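Section 4. Cleaning and Seasonal Care of the Control Cabinet

This section applies to all Plolier floor-standing control cabinets supplied with the Sakitz ventilation package. It is to be read together with Section 2 (Electrical Isolation) and the site rules of the building operator. Work on live parts is not covered by this manual.

## 4.1 When to clean

Clean the outside of the cabinet once a month. Clean the inside twice a year, and in any case in September, before the heating season begins. Cabinets installed near loading doors, sawing areas or unpaved yards collect dust faster and must be opened and checked every 1,000 operating hours.

The operating hours are shown on the second page of the service menu. Write the reading in the maintenance log before the power is switched off. The display does not keep the page in memory.

## 4.2 Before you begin

1. Inform the building operator that the ventilation will be out of service.
2. Set the system to standby and wait for the fans to stop.
3. Switch off the supply at the main isolator and lock it. Keep the key with the person doing the work.
4. Wait 2 minutes before opening the door.
5. Test for absence of voltage at the input terminals with an approved tester.

> **CAUTION:** A cabinet with a backup supply has a second isolator. Both isolators must be locked. The second isolator is marked on the wiring plan inside the document pocket.

The following items are required: dry lint-free cloths, a soft brush, a vacuum cleaner with a non-metallic nozzle, and a mild cleaner without solvents. Replacement filter mats are ordered from Rashidi under part number 579.

## 4.3 Cleaning the outside

1. Remove dust from the ventilation slots with the brush, working from top to bottom.
2. Wipe the door and side panels with a slightly damp cloth. Do not spray cleaner onto the cabinet.
3. Dry the area near the handle and the latch.
4. Check that the warning labels can still be read. Order new labels where needed.

Do not use steel wool, scouring powder or a pressure washer. Damage to the coating caused by these is not covered by the warranty.

## 4.4 Cleaning the inside

1. Vacuum loose dust from the cabinet floor. Hold the nozzle away from connectors and thin wires.
2. Wipe the edges of openings with a dry cloth. Fold the cloth so that no threads can catch on terminals.
3. Remove the filter mat and put in a new one with the coarse side facing out.
4. Inspect the door seal for cracks. 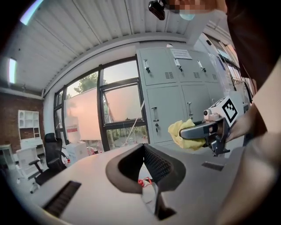

Yellow cloth in use.
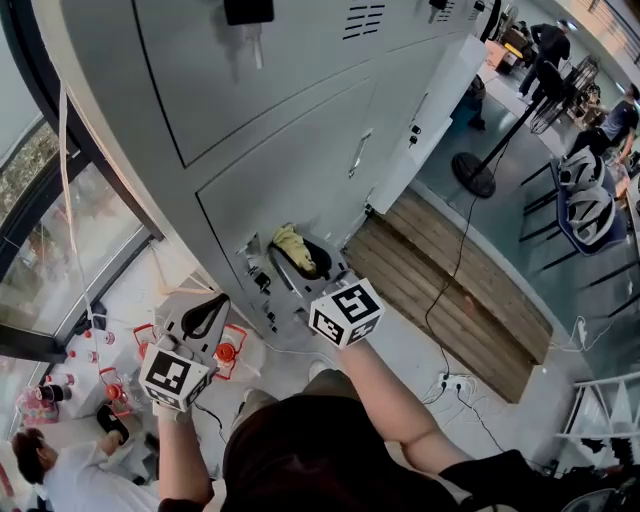
5. Check that all cable ties are closed and that no wire is under tension. Do not tighten terminal screws unless the inspection sheet calls for it.
6. Remove all tools and cloths, and compare them with the list made at the start of the work.

**Note:** Moisture inside the cabinet must be reported. Do not return the system to service until the cause has been found. Common causes are a missing cable gland, a worn seal, or a cabinet heater that has been switched off over the summer.

## 4.5 Return to service

1. Close the door and secure the latch.
2. Remove the locks from the isolators and switch on the supply.
3. Wait for the self-test to finish. The test takes almost 40 seconds.
4. Set the system to automatic and listen for unusual fan noise.
5. Enter the work in the maintenance log, including the hour reading taken under 4.1.

If the self-test stops with a filter warning, reset the filter timer in the service menu. If the warning returns, check that the mat is seated on all four sides.

The system must not be returned to service on a Friday afternoon when the building will be unattended over the weekend, unless remote monitoring has been set up as described in Section 6.

## 4.6 Disposal

Used filter mats go into general waste unless the site handles substances listed in Appendix B. Used mats from such sites are to be sealed in bags and returned to the Neltitz service depot with a completed transport form. The depot does not accept mats without the form.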